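Ticket: Handover step times out when both grippers are near the ornament
Component: Golura planner, bimanual tree task
Opened by: Seo-ah Do
Status: open, workaround in place

Okay, so I've been going back and forth with this one since lunch and I'd love a second pair of eyes. The tree task runs fine right up to the point where both arms need to be close together, and then the planner just sits there until the 12 second timeout and throws "no valid goal for arm_right". No crash, no joint fault, nothing red in the log. It simply gives up (very politely!).

What I've tried so far:

Restarted the planner node and reloaded the scene file. Same thing.

Bumped the sample budget from 292 to 500. It took longer to fail, so I guess that's something, but it still failed.

Turned off collision checking between the two wrist camera mounts, in sim only. Now it finds a path right away. So I'm pretty sure the planner thinks the camera mounts are hitting each other when the right gripper comes in toward the ornament.

I went and looked at the collision model, and the padding on both wrists is set to 2 cm. I don't remember picking that number and the commit message just says "padding". With both wrists padded there's hardly any room left for the approach we taught, and the solver throws out every goal it samples.

Same cell, same task, so you can see how much closer the wrists get during the handover part compared to when the left arm is working over the tray:

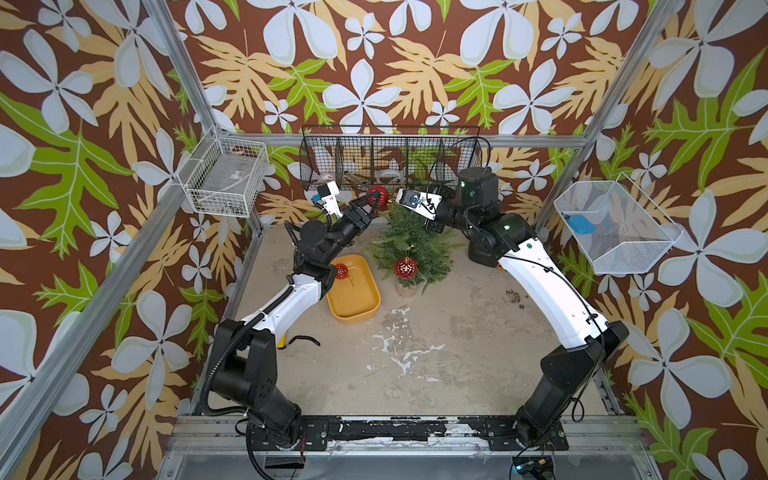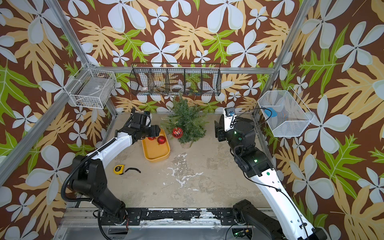

Left gripper holding an ornament with the right one reaching in (first), left gripper over the orange tray (second).

With the left arm over the tray, planning comes back almost instantly, every time, whatever I do to the padding. That makes sense to me, the right arm is well out of the way there.

One other thing I noticed while I was in there, and it may be its own ticket. The detector sometimes gives me an ornament pose that jumps between the one on the tree and one in the tray. They're all red and shiny and I think the tracker swaps IDs when a gripper blocks the view. I had it happen with the padding off too, so I don't think it causes the timeout, but it made the logs really confusing for a while. I've pinned the target ID by hand for now.

Reply from Jae-hoon Geum:
Yep, the padding is mine, sorry! I put it in back in March when we had the older camera brackets on and I never took it out. Don't disable the pair check on the real arms, please. Try dropping the padding to 5 mm on the wrist links only, leave the elbows as they are, and run it at low speed. Can you also attach the planner log with the rejected goals turned on? The flag is in the Makokha config, under debug.

Reply from Seo-ah Do:
Changed the wrists to 5 mm, elbows untouched. In sim I get a plan on the first try now. I haven't sent it to the arms yet, I want to look at the closest-distance plot first and I still need to dig out that flag. Will attach the log when I have it. Opening a separate ticket for the ID swap so this one doesn't turn into a novel.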